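Same Song, Two Rooms: What Compression Does to a Metal Mix
Final report, Intro to Music Production

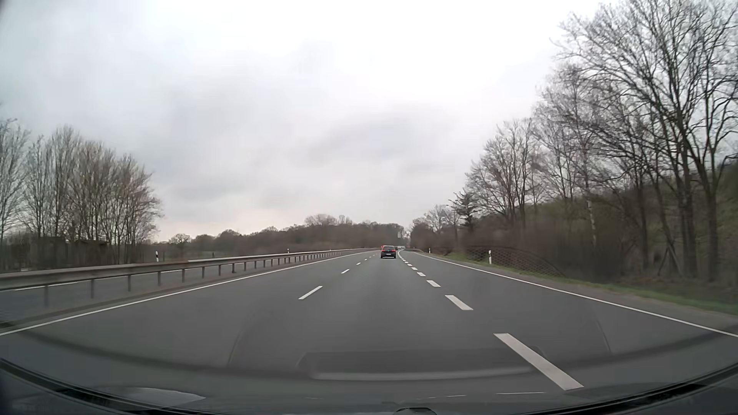
Does a louder master make a heavy record sound heavier? Only for the first minute or so, going by what my listeners told me, and after that most of them wanted to turn it down.

I picked this topic because I've been stuck on one album since January, Tastine by a doom band called Hetex. The CD and the vinyl sound like two different bands to me! On the CD the drums sit flat against the guitars. On the vinyl the snare jumps out and you can hear the room ring for a second after every hit. My instructor said I should stop complaining and measure it, so I did (sort of).

I didn't want to use someone else's finished record, so I tracked my own song, Niltel, at the Rothe practice rooms. It's slow, it's in drop B, and it has one riff that goes on way too long. I made 2 masters of it. One was squashed hard with a limiter, the other barely touched. Then I matched the volume by ear, which took forever and is probably the weakest part of this project – a proper loudness meter would have been smarter.

I sent both to people on the metal forum I post on and got 215 replies, way more than I expected. Of the people who filled out the whole form, 100 also left comments, and those were the fun part. A lot of them used the word "tired" about the squashed version. A few loved it and said the quiet one sounded like a demo. Fair enough, the bass on that one is kind of thin.

If I did it over I'd use a faster song too. Doom has so much empty space that the limiter pumps on every cymbal – you'd hear it less with blast beats going.

Turned in 29 September 2022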